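# A day at the Serora pottery, Hulme

July 27, 2019

The Serora pottery opens its doors to the public once a year, and this was my first time going. I had wanted to see how they glaze tableware since buying a set of their bowls at a fair, and the tickets were only £16 with lunch included. I took the early bus and was at the gate before it opened.

We were split into two groups. Mine was led by Ravinder Campbell, who took us into the clay store first. The clay comes in bags on pallets and is kept under damp sacking. It goes through a mixing machine to get the air out, and the noise in there is too much for talking, so he saved his explanation for the corridor.

## Shaping

Most of the plates are made on a turning head with a shaped metal tool brought down on top. One person can make 100 in a morning if the clay behaves. The edges are then wiped with a sponge by hand. I had a go at this and took far too much off one side. Drying is slow in wet weather, and the shelves along the back wall were full.

Bowls are done in the next room in much the same way, but the cups are cast. Liquid clay is poured into plaster moulds, left for a while and tipped out again. The handles go on afterwards. Svyatoslav Antoniuk was fixing them on while we watched and did not look up once.

Plates are looked after more at this stage than at any other, as the rims chip easily before the first firing. After the glaze firing they can be stood on edge in an ordinary rack like any other crockery.

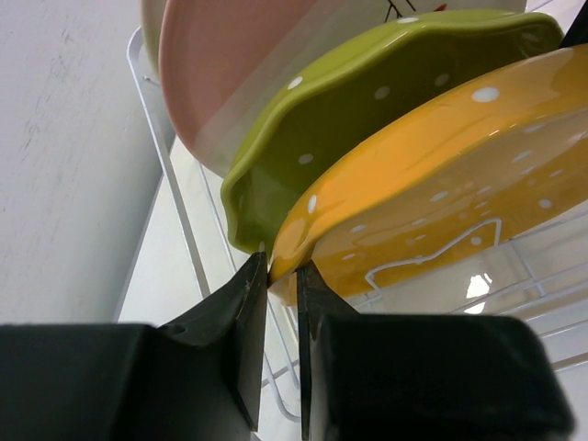

## Glazing

The glaze room was the part I had come for. The buckets all look wrong, because raw glaze is nothing like the finished colour. The one marked as their dark blue was a dull pink. Each piece is held with tongs, dipped, turned and lifted out, and the foot is wiped clean so it does not stick to the kiln shelf.

Yellow is the hard one. They have two, a pale one and a stronger one called Illell, and the stronger one shows every thin patch. They were still changing the recipe and hoped to have it settled by August.

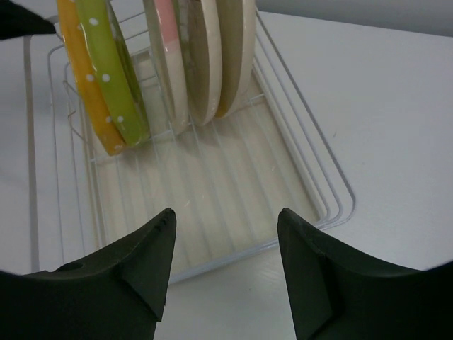
Can you put the glazed plates in a dishwasher? They are fine in one on a normal cycle, though the pottery advises washing anything with gold on it by hand.

## The kilns and lunch

There are two electric kilns and an older gas one that is now used only for large pieces. The old firing book was out on a table, and the page I opened it at listed a load of 1,542 pieces, mostly saucers. Nothing was firing on the day, so we could walk right up and look inside.

Lunch was soup, bread and a decent cheese flan in the packing room. The seconds shop is through the door at the end. Most faults are small - a pinhole, a bit of grit, a rim not quite true - and prices are well under the usual ones. I bought two side plates and a jug, and was told to soak off the labels in warm water.

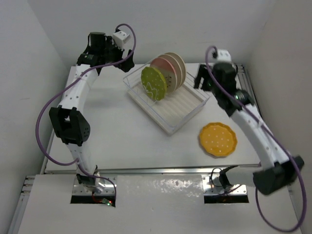 Océane Dufour thought the shop was the weak point of the visit, as the good dinner plates had gone by noon and no more were brought out. She would have liked longer in the glaze room too, and I agree with her there.

The bus back goes from the stop opposite the gate. Parking is limited, and the lane was blocked for a while after lunch. Wear old shoes, as the clay dust gets into everything.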